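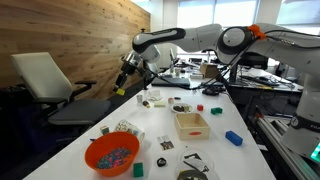

Hoje tirei tudo das gavetas e pus na mesa branca comprida. Só assim percebo o que tenho.

As pecinhas coloridas ficam na tigela laranja. Azul, rosa e roxo, tudo misturado - não vou separar por cor.

A caixa de madeira clara vai receber os blocos pequenos. Comprei em julho na Rudar e paguei 6 euros.

A caneca branca com desenho volta para a cozinha. O pratinho também.

Falta a ponta do fundo, onde está a caixa de papelão. Fica para amanhã, são cerca de 70 peças miúdas.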